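# How Do You Teach a Robot to Use Its Hands?

Have you ever tried to tell somebody how to tie a shoe using only words? No pointing, no showing, just talking. It's surprisingly tricky! You would probably give up after a minute and say, "Oh, let me just show you."

People who build robots have the same trouble. Picking up a cup feels easy to you because you have been practicing ever since you were a baby. A robot hasn't had any practice at all, so somebody has to show it.

On 7th June the people at Skellus, a robot workshop in the town of Nerthorpe, opened their doors so that families could come in and see how this showing is done. Our group had 14 children in it, and I think every one of them had a question ready before we had even hung up our coats.

Our guide was Hamisi Were, who has a very big laugh and let us interrupt him as much as we liked. He started by holding up a *gripper*. A gripper is a robot's hand, but it usually doesn't have five fingers like yours. Many grippers have only 2, and they open and close a bit like kitchen tongs. Some grippers are fixed to the end of a robot's arm. Others are made for a person to hold, so the person can do a job and the robot can learn from it later – rather like leaving your footprints in the snow for a friend to follow.
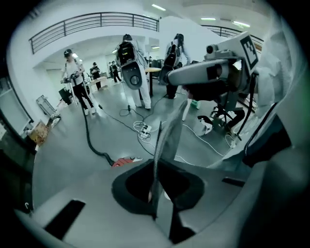 *Page 14*

When people work with hand-held grippers, they often move more slowly than you might expect. The person in the black cap is holding one up at chest height, with both arms forward. Two other people in the room are wearing their equipment on their backs, the way you wear your school bag. There are plenty of cables on the floor too, so we all had to watch our feet!

One boy asked how many times you have to show a robot something before it gets the idea. "For a simple job, we might do it 1000 times," said Hamisi, and there was a great big groan from everybody. Think of putting the same spoon in the same drawer all those times! But each try is a little different, and those little differences help the robot when the spoon isn't quite where it was before.

## Try it at home

You can be a robot teacher too. You'll need a friend, a pair of kitchen tongs and a few small, soft things, such as socks or sponges.

1. Put the socks on a table, with a bowl beside them.
2. Ask your friend to be the robot and hold the tongs.
3. Tell the robot how to put one sock in the bowl, using words only.
4. Now take the tongs and show the robot instead.

Which way was quicker?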